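The cube can wait: a case against the clever hand
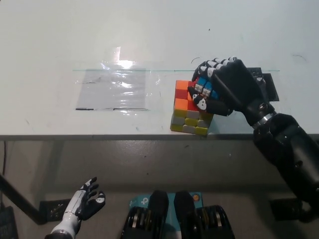

The hand and the cube at the Wolville workshop, September.

I have been going to the shared workshop at Wolville long enough to recognise the stages of a robot build. First there is the frame, which is interesting. Then there is the wiring, which is miserable and goes on for months. Then somebody buys a Rubik's cube.

I don't know who decided that a puzzle for bored teenagers should be the entrance exam for mechanical hands, but every home builder I have met accepts it without a murmur. The hand must hold the cube. Later the hand must turn the cube. After that, presumably, we all go home and the washing-up is still in the sink.

The build is known as Titine, and the people behind it deserve better than my grumbling. Jamila Bepari has done most of the work on the hands and Leonilde Serrano writes the software. Between them they have put 11 months of evenings into it. They know far more than I do, and they are patient with people who lean on the bench and ask what it's for. I asked what it's for. Jamila said it was for finding out what was hard, and went back to her screwdriver.

Fair enough. But finding out what is hard only helps if you then pick the hard things that matter, and I am not convinced a scrambled cube is one of them. A cube is stiff and all its corners are square. It doesn't bruise, it doesn't leak, and it weighs the same every time you pick it up. Compare it with a tea towel, or a bag of frozen peas, or the lid of a jam jar that has been in the fridge since Easter. I have yet to see a film of a home-built robot tackling the jam jar. I have seen more cubes than I care to remember.

Leonilde's answer is that the cube is cheap and everybody understands it. Show a visitor a finger pressing on a coloured square and they see the point straight away. Show them a graph of grip force and they look for the biscuits. I take this as an admission. The cube is there for the visitors.

There is also the question of fingers. Why so many? A plain two-jaw gripper, the sort Ľubica Kováčik made for her seed-tray machine from scrap aluminium and 2 springs, will pick up most of what a household leaves lying about. It cost her next to nothing and when it jams she hits it. A hand with four fingers and a thumb has joints everywhere, and every joint is a place for a screw to work loose at ten in the evening when the shop is shut. People say the world is made for hands, so robots need hands. My kitchen is made for hands and I get through a good part of the day using them as a pair of crude tongs.

I put this to Ľubica, expecting an ally. She said her gripper was rubbish at anything except seed trays and she would swap it tomorrow. So that was no help.

Then there is money, which workshop people discuss the way anglers discuss time. One member told me his arm had come in at 200 pounds. After another cup of tea it was 200 pounds for the printed parts, and the total, with motors, was nearer 3000. I don't blame him for the first figure. I do blame the sort of article that prints it, with a headline promising a helper in every home, and never goes back to see whether the thing is still in one piece by spring.

What I would like to see is duller. Let a build be judged on one boring job done every day for a month, with the failures written on a sheet of paper and pinned up by the door. Put socks in a drawer. Carry a mug from one table to another, with tea in it. If it drops the mug, write that down too. I would trust a machine with a page of honest failures far sooner than one with a good grip on a toy.

Jamila has heard all this. She says I am welcome to bring the socks. I have a bag of them by the front door, mostly odd ones, and I'll take them in when she has finished with the thumb.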